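Stirnix is a hand-held gripper kit sold by Nikero for teaching household robots by example, and a friendly, rather patient sort of product it is too. The wearer simply goes about the bedroom or kitchen, picking things up with two jaws, and the recordings are passed to the Ultance software. The kit comes with 3 spare sets of finger pads and a printed guide of 53 pages, which is kinder to beginners than most.

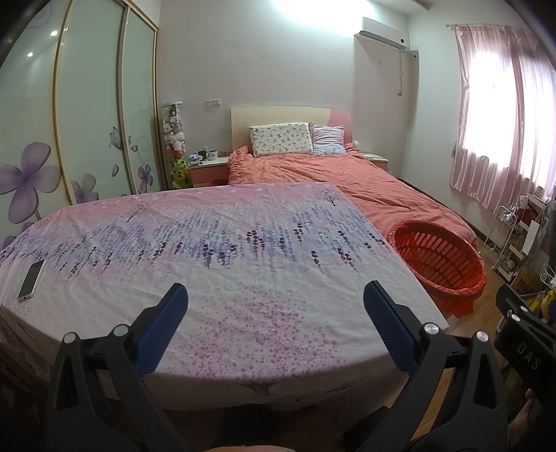
Bedrooms are usually suggested for the first lessons, with small things such as a phone left lying on the bed.

Comments (2)

Bajpai pads fit too, a bit snug though.

Does the guide come in large print?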